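Chapter 7

Who Is the Audience at Home? Watching, Reacting and Joining In

I have a confession to make before we get going. I put off writing this chapter for two years, mostly by telling myself I was doing research, when what I was really doing was lying on the sofa watching people bake against the clock. My publisher was very patient. So was the sofa.

In Chapter 6 we looked at how an entertainment programme gets made, from the pitch through to the final edit, and we stopped at the moment it goes out. This chapter picks up at that moment. What happens in the living room? Who is watching, who are they watching with, and why do so many of them feel the need to tell someone about it straight away (me included, I'm dreadful)?

I grew up in Drurkham, where our street had a sort of unwritten rule that you didn't ring anybody while the Saturday night singing contest was on. You waited for the adverts. Then every phone in the road seemed to go at once! I didn't know it at the time, but that was my first lesson in what we'll be calling shared viewing. You were in your own house, with your own tea on your lap, and you were still watching with the neighbours.

Phones have moved on and so have the adverts, but I'd argue the habit is much the same. We'll use the term second screen for any device a viewer uses alongside the main one, and the term live chatter for what they do with it when they're talking about the programme. Keep the two apart in your notes. Plenty of people have a phone in their hand during a quiz show and are ordering cat food.
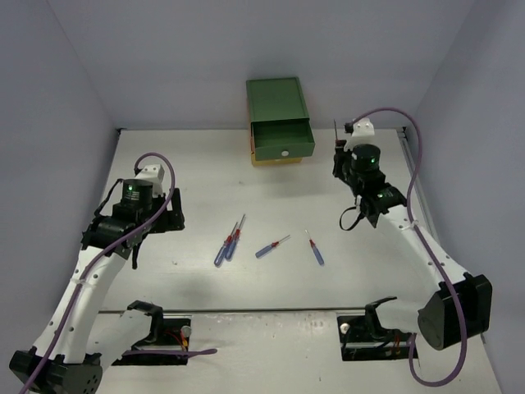

Readers of the first edition were quick to tell me that I'd been too kind to live chatter. One, writing from Killolberg, said it had ruined talent shows for her altogether, as she'd see the name of the act going home before the presenter had opened the envelope, and could I please stop calling that "joining in". Fair enough! I've added a section on spoilers and delayed viewing, and I've tried to be a bit less starry-eyed in general.

The main case study in this chapter is Dadow, a reality series in which a group of strangers run a failing seaside hotel and viewers vote on which guests they have to put up with. I picked it for a few reasons, the chief one being that I loved it. It also had a proper public row. The final went out on 2018-12-28, and the losing team's fans were so cross about the vote that the makers, Mulder, put up a page for complaints. By the time it closed there were 3789 comments on it. I have read them all. Some are very funny, a good many are rude, and 110 of them are reprinted at the back of the book so you can practise sorting them by tone and purpose.

Do have a go at that before you read my own sorting. I changed my mind on quite a lot of them between one draft and the next, and my June version looks nothing like the one you'll find here. Sarcasm is the real troublemaker. "Well done everybody, brilliant result" can mean exactly what it says or the complete opposite, and you often need the comments on either side to tell.

You'll want Chapter 2 to hand for the bits on genre. If you've skipped it, the main thing to know is that I use "reality" loosely, for any programme where the people on screen are taking part as themselves, celebrities included.

Before you start

Think of the last entertainment programme you watched as it went out. Write down where you were, who was with you, and whether you said or typed anything to anyone during it. Keep the page, as we'll be coming back to it in section 7.3.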